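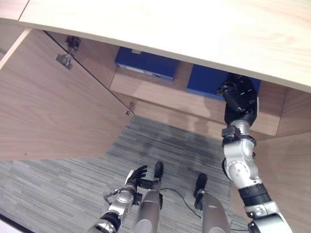 Concealed hinges on a cabinet door under a desktop.

Most advice about cabinets that won't close properly starts with something you have to buy. A soap bar for the hinges, a spray for the squeak, a kit for the sag. I have tried a fair number of these over the years and I remain unconvinced that more than a couple of them do anything a screwdriver wouldn't.

What follows is what I'd defend in front of my neighbor Gillespie Dalgleish, who fitted kitchens for most of his working life and thinks I read too much.

The toothpick trick
The claim: a stripped screw hole in a hinge plate can be fixed with a few toothpicks and a dab of wood glue. Fine, up to a point. It holds in solid wood on a light door. In particleboard it held on mine from May until the first time somebody leaned on the door to stand up. If the hole has gone to crumbs, drill it out clean, glue in a short piece of hardwood dowel, leave it overnight and drill a new pilot hole. It takes longer and you need one more tool. Check the thickness of the panel before you drill anything, and wrap tape around the bit as a depth mark.

Slightly longer screws get recommended too. I'd measure first. Gillespie has seen plenty of screw tips poking through the outside of a cabinet, and he didn't put any of them there, or so he says.

Adjusting a concealed hinge
Many people live for years with a crooked door that two screws would straighten. On the usual kind, the screw nearer the door moves it side to side, and the one farther back moves it in and out. Height is generally adjusted by loosening the screws that hold the plate to the cabinet. Some makes do it differently, so turn one screw half a turn and see which way the door goes before you touch the next.

Use a proper screwdriver. The online tip about doing this with a drill on low speed is a bad one – the adjusting screws are soft, and once the head is chewed up you're shopping for a hinge.
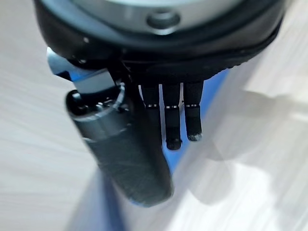 Squeaks
Cooking oil works for a week and then collects dust. I don't know why it keeps turning up on these lists. Wipe the hinge with a dry cloth, work in one drop of light machine oil, swing the door ten times and wipe off whatever comes out. Nanami Aoki wrote in to say candle wax is just as good. I tried it on a pantry door and couldn't tell the difference between the waxed hinge and the one I had only wiped, which makes me suspect the wiping.

Sagging shelves
You'll read that flipping a sagging shelf cures it. It does flatten out for a while, and then it sags the other way. A strip of hardwood glued and screwed under the front edge is a better repair, if you can live with losing a little height below it.

As for what the shelf can carry, I ignore the number on the packaging. I had a Vikance unit rated at a figure I never came close to, and it bowed under paper. Paper is heavy. A shelf of full binders weighs far more than people expect, and the load sits there all year. Put the heavy ones at the ends, near the supports, and keep the middle for things you take in and out.
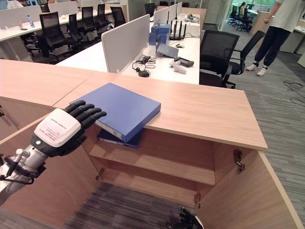

The same goes for the bottom of the cabinet, where I'd keep anything you need two hands to lift. Hemant Srivastava swears by a label on every spine and a list taped inside the door. He may be right about the labels. The list was out of date within a month at my place.

Musty smells
Baking soda in an open dish: I've never noticed it doing much in a closed cabinet. Empty the thing, wash it with a barely damp cloth and a drop of dish soap, then leave the doors open all day. If the smell comes back, look for a leak or a damp wall behind it. The Cilutico sachets I was given smelled strongly of something, so for a while the cabinet smelled of that and mildew.

Bumpers
Stick-on felt or clear rubber dots where the door meets the cabinet. They're cheap, they stop the bang, and I have no complaint except that they fall off unless you clean the spot with rubbing alcohol first. Buy the 300 pack if you like, but you'll still be finding them in a drawer when you move.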